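Cocinita y mercado: la galería de los juguetes de Plurkia

Texto y selección: Akosua Nyarko
26 de mayo de 2022

¡Por fin está lista la galería! Desde febrero llevamos reuniendo cacharritos, frutas de plástico y utensilios de cocina para el rincón de juego de la ludoteca Plurkia, y ya pasamos de las 700 piezas. Muchas llegaron en cajas del barrio, otras del rastro de Flaka, y unas cuantas son menaje de verdad, de tamaño manejable, que a las criaturas les encanta mucho más que cualquier imitación.

No cabe todo en una página (¡ojalá!), así que la colección se irá publicando por tandas. En esta primera entran el menaje y la verdura, dos de las cajas que más se piden los días de lluvia. Las fichas completas, con medidas y procedencia, están en el cuaderno verde del mostrador.

Cómo está ordenada la colección

Cada pieza lleva un número y va a una caja por familias: menaje, verdura, fruta, panadería y lo que llamamos «varios», que crece sin parar. La caja de verdura tiene 131 piezas y es la más alegre de todas, con pimientos, berenjenas, zanahorias de tres tamaños y guisantes que se salen de la vaina. La de menaje tiene 90, entre ollas, tapas, coladores y cucharones, y pesa lo suyo.

Si venís a jugar, se pueden mezclar las cajas sin problema. Una sopa de croissants también es una sopa.

Menaje y verdura
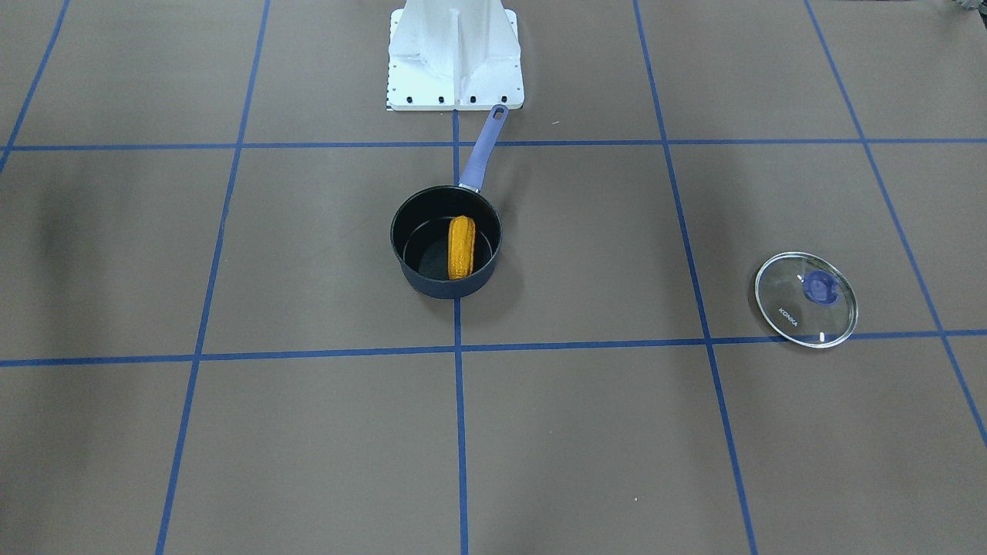
El cazo oscuro de mango lila, sobre la cuadrícula de cinta azul. ¡Qué combinación de colores! El exterior tiene un moteado muy fino que gana mucho visto de cerca, y el interior es liso y antiadherente.
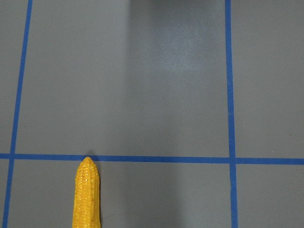 La mazorca amarilla, brillantísima, con sus hileras de granos redonditos en relieve. Dan ganas de pasarle el dedo por encima. En los huecos entre grano y grano el amarillo tira a naranja, un detalle precioso para una verdura de juguete.

Próxima tanda

La siguiente entrega será la de panadería, con las barras, las roscas y una tarta por porciones que se sujeta con velcro. Después vendrá la fruta. Nos hace mucha ilusión llegar a las 1.000 piezas antes de que se acabe el año, y para eso seguimos recogiendo donaciones en el local de la calle Imo: tazas, platillos, hueveras, moldes pequeños y, si alguien tiene una balanza de cocina antigua, ¡que nos escriba ya mismo!

Las piezas se pueden dejar en el mostrador en horario de apertura, en una bolsa con vuestro nombre.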